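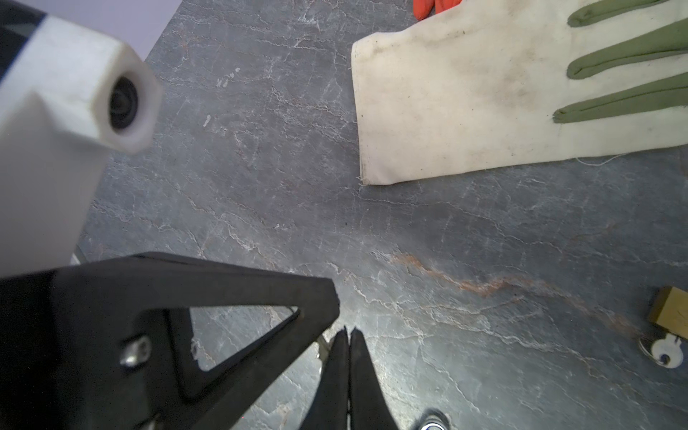
Two-arm build in Clistdale starts to handle gloves

9 Aug 2018 | By Stoyanova
Filed under: Makers & Workshops
2 min read

The shared workshop Stendia in Clistdale has a new machine in unit 101. It is called Onik, and it has two white arms on one rail, inside a bay of aluminum profile. The members assembled it during July, mostly in the evenings.

The first jobs were simple pushes on the table. Now the group works with soft things, and work gloves are the main task. Cloth folds in a different way each time, so the positions which were saved the day before do not help much. The log for gloves has passed 200 attempts, with both good and bad ones written down.
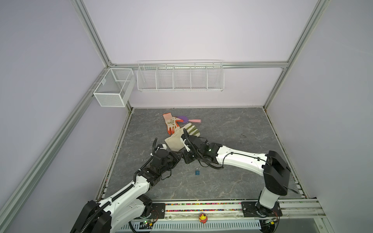

WORKSHOP NEWS

One glove needs both grippers close together, almost tip to tip, and this is the part that took most time to tune. The arms share a small area in the middle, and in the first version of the program one of them always had to wait. The speed is still kept low there. The emergency stop is at the front between the two bases - easy to reach from a chair.

A padlock and its key are also on the list of objects. The key is flat on the table and difficult to pick up, so the group is trying another shape of finger for it.

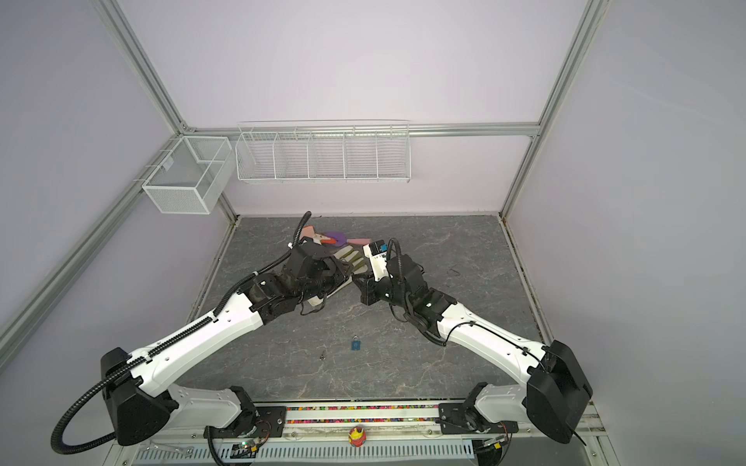

What is next

The wiring near the bases will get proper covers before autumn. After this the members want to sort small things into the wire baskets at the back. The parts list and the drawings are in the Stendia folder, and a printed copy hangs by the door of the unit.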